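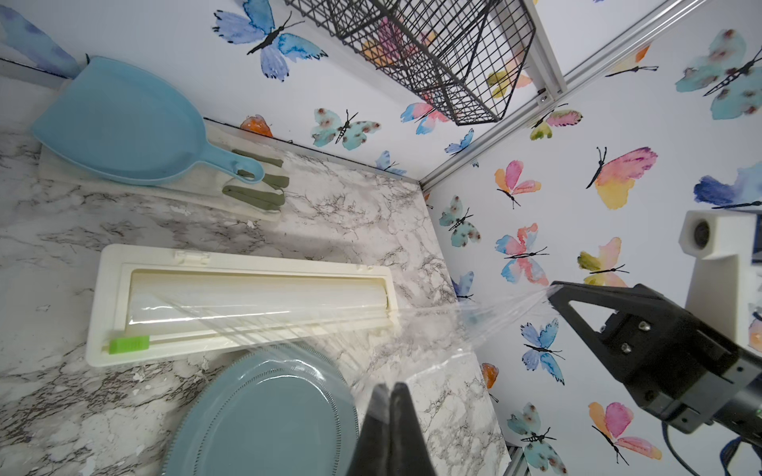

How much can we spend on the second arm?
Up to 4000, and the grippers must come from the same money.

I wrote this answer in the notebook because my sister asked it every morning in January, and I was tired of saying it. We had two quotes on the kitchen table. Skavard wanted 3435, with delivery. Plonuro wanted 2342, but the delivery was a separate line and the line was empty.

"Empty means free," my sister said.

"Empty means they will tell us later," I said.

She telephoned Plonuro. A polite man told her 200 for the crate, and for the cables he must ask his colleague. She wrote 200 in pencil - she never uses pen for money - and waited on the line until her tea had a skin.

Our father came in and read both papers slowly, with his finger under the words. He had bought one tractor in his life and he still spoke of it.

"Who repairs it?" he asked.

We looked. Skavard had a workshop in Mtshali, two hours by bus. Plonuro had an email address.

My sister took the pencil and put a small cross beside Plonuro. Then she rubbed it out, and dialled the number again to ask about the colleague.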